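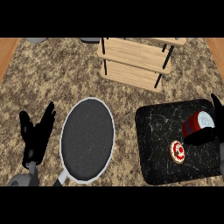 Why Does Wood Have Stripes?

Have you ever run your finger along a wooden shelf and followed one of those wavy lines all the way to the end? Those lines are called the grain, and they were made while the tree was still alive and growing, long before anyone came along with a saw!

A tree grows a new layer of wood every year, just under its bark. In spring it grows quickly, and the wood it makes is usually pale. By late summer it slows down, and the wood comes out darker and tighter. One pale band and one dark band together make one ring, so a stump with 21 rings belonged to a tree that lived for 21 years (a tree with 200 rings was a very old tree indeed).

Now, when a log is cut across, you see circles. But when it is sliced the long way to make a plank, the saw goes through the side of all those rings, and the circles turn into stripes – a bit like cutting a rolled-up jelly cake from end to end.

Try looking for grain at home tonight. Tables, doors and wooden spoons are all good places to start, and so is the floor under your bed, if you can get to it.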